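Print this page
E-mail this page

Workshop notebook, December 2022
Paste trials for the Villa job, continued

Carried on with the starch paste comparison. Two batches left from September, Badham and Rastard, plus a fresh one made up with the Zorier powder. All three mixed at 80 g to the litre, left to stand 20 minutes, then strained twice. The Rastard batch still threw lumps after the second straining and went back through the fine cloth.

Test strips cut from lining paper, 40 mm wide, pasted to sealed plaster board. Soak time 8 minutes for each. Peel done by hand at a low angle, same operator throughout (me).

Badham: good slip, slow grab. Edges lifted on two strips overnight. Probably too thin at this strength.

Rastard: grabs early. Hard to slide a drop into register once it is down, so no use for anything with a pattern match. Peel was clean, with paper fibre left on the board the whole way along.

Zorier: between the two. Slight sheen where paste got on the face and was not sponged off at once. Repeat with less water before deciding.

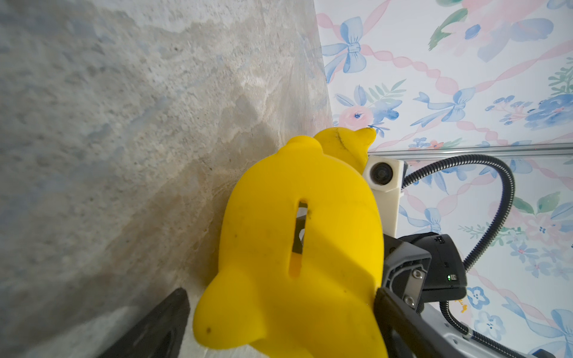

Floral paper, bows and ribbons, against the grey mottled stone.

Princess Malabanan asked whether the size coat was masking the difference between batches. Fair point — the board had two coats and the real walls will get one. Next set goes on single-sized board, with one unsized strip per batch as a control.

Shrinkage: measured across the width, wet and then dry. The Badham strips came back closest to their cut size. The other two stayed slightly wide, which matters at the butt joints and less so elsewhere. Steel rule only, so I would not lean on these readings.

To do: new blade for the trimmer, the present one drags. Label the buckets on the side as well as the lid — lids got swapped again. Check whether the Badham batch has soured before using any more of it.

Print this page
E-mail this page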